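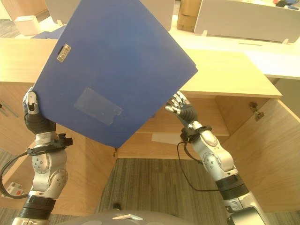 4. Recording Demonstrations for the Two-Arm Filing Study

This section explains how to record demonstrations with the Troveo recorder. The method compares two training sets: one with the head view only, and one with the head view and both wrist views. Please finish the camera set-up in section 3 before you start.

4.1 Prepare the recorder

1. Start the Troveo recorder and open the project Girska.
2. Select "Head + wrists". The head-only set is made later from the same recordings, so do not record it separately.
3. Check that all views are live. At this step a wrist view may be out of focus, with only the ceiling lights and large surfaces recognizable. For this study we do not remove such images from the training set. 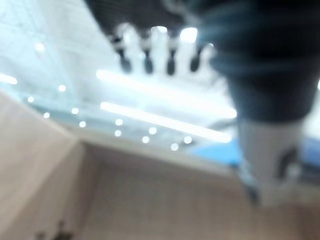

4.2 Record one demonstration

1. Move both arms to the start position and wait until they are still.
2. Press Record. Grip the folder at its edge with one hand and keep the other hand open until it is needed.
3. Put the folder in the cabinet, open both hands, and press Stop.
4. Mark the result as success or failure. Failed demonstrations are kept, but they are not used for training.

Caution: Keep your feet away from the area under the arms. When an arm is lowered, the hand can come near the floor, and the operator does not always see it from the side.

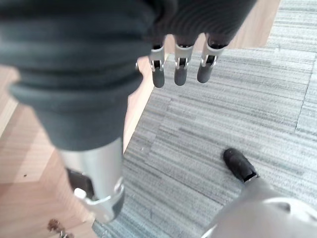
The arm must be raised again before the base is moved. If you forget this, the Tapley controller stops the base and the demonstration has to be repeated.

4.3 Size of the data set

Record 1000 demonstrations for each cabinet position. Our study used two positions, so the full set has 2000. With the wrist views, the trained policy reached 83 percent success in our tests.

Note: Save the Zodar log file in the same folder as the recordings. Without it, the views cannot be aligned in time.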